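Bottles out, boxes ready: the March collection is nearly here

The bottle shelf at Urilthorpe is getting a proper clear-out this March, and we could not be happier about it! Last spring's round filled 14 sacks before lunch, and Benedikt Frei has set us a cheerful target of 17 this time. If you have empties lurking under the sink or rolling around the trunk of the car, this is their moment.

You don't need a special bin to get going at home. A sturdy cardboard box with no lid is perfect — put it wherever the drinks get finished, so the empties go straight in and don't wander off to the windowsill.
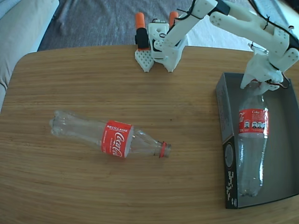 One in the box, one to go. The label on the left reads "RECÍCLAME."

We love a label that does the asking for us. (For anyone whose Spanish is rusty, that means "recycle me.") Clear soda bottles are the easiest thing we take, and the 2-liter ones are just as welcome as the small ones. Give them a quick rinse, let them drain upside down on the rack, and they're good to go. Labels can stay on. Caps go in the separate tub by the door, and please don't worry about the little plastic ring on the neck, we've all broken a fingernail on one of those and it really isn't worth it.

A few people have asked whether to squash their bottles. For our round, a bit crumpled is fine, but please don't flatten them completely, as they slide out of the sacks and the sorting table turns into a skating rink. Standing them upright in the box works beautifully if it's deep enough, and you can grab each one by the neck when it's time to empty it. I've been using an old delivery box on the living room table all month and I'm hooked. My family is being very patient.

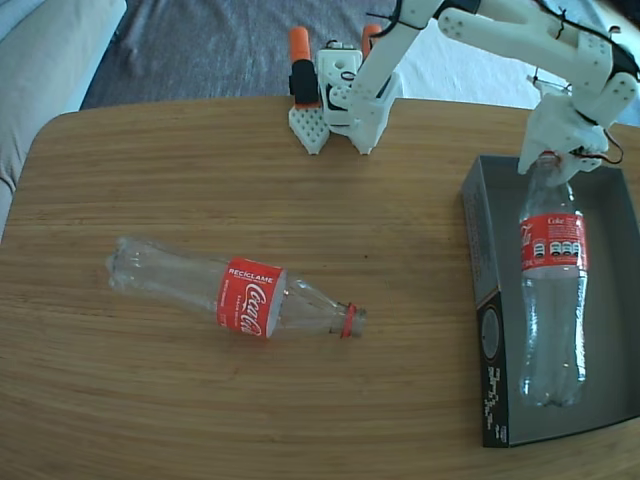 Where to bring them

The Akholm Street door will be open from 9 a.m. until noon. Park by the fence if you have a big load and someone will come out with a cart. Brunner Hall is taking glass as usual, so bottles of that kind should go there, please. We're hoping for 100 households this time, so do tell your neighbors — and bring your box back home with you for the next round!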